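Grivine 600 Impulse Sealer: Long-Term Review
31 December 2019

The Grivine 600 is a benchtop impulse sealer with a 200 mm jaw, a mechanical timer dial and a replaceable nichrome element. I bought one in September to replace a Van Wyk hand sealer whose element had burned through for the second time. It has since closed 553 bags, logged by hand on a sheet taped to the side of the housing.

Construction

The housing is folded steel with a powder coat. The lever arm is cast and has no lateral play at the hinge pin. The older Van Wyk had enough play to leave one end of the seal narrower than the other. The unit stays put on a smooth bench unless the lever is released abruptly, in which case the front feet lift. Two screws through the rear flange would cure this, and the holes are already there.

The power cord is short and exits on the left. The PTFE cover strip is held by clamps at both ends and takes a few minutes to change. One spare strip and one spare element are supplied, taped under the base plate where they are easy to miss.

Setting the dial

The dial is marked 1 to 8 with no units. The manual gives a chart of film thickness against dial position that runs hot for thin polyethylene. I start two positions below the chart and work up until the seal no longer peels. Laminated films need more heat and a longer hold with the lever down after the light goes out. Lifting early lets the seam stretch while the polymer is still soft, and it will fail at that point later.

Packaged dry foods are a fair test of any sealer, as the film varies a great deal from one product to the next. Crinkled film has to be pulled flat across the jaw before the lever comes down, or each fold becomes a channel. 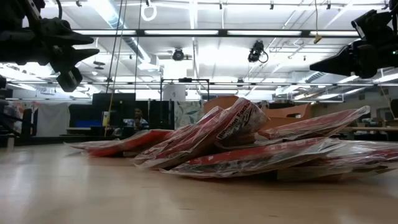
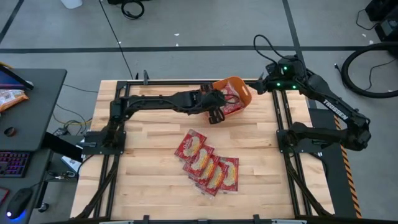
Deirdre Costello disagrees with the low starting point. Her view is that a weak seal on a food bag looks the same as a good one until it has been on the shelf for a month, and that it is safer to start at the chart value and come down when the film shows scorching. She also wipes the inside of the bag mouth with a dry cloth before sealing, having traced most of her own failures to flour dust in the seam. I have adopted the second practice and kept my own method for the dial.

Compared with the Kino

The Kino is the obvious alternative at this jaw width. Its timer is electronic and repeats better from a cold start, and its seal is slightly wider. The Grivine drifts over a long session: after a run of bags with no pause, the same dial position gives a visibly hotter seal, and I turn it down half a mark. Against that, the Kino element is riveted to its carrier and has to be bought as an assembly. Grimumell stocks Grivine elements and strips separately.

Faults to date

One PTFE strip worn through at the center. Indicator light intermittent, traced to a loose spade terminal and recrimped. No element failures.

Recommended for dry goods in small batches. Not suitable for gusseted bags, where the jaw pressure is too low to close all four layers at the fold.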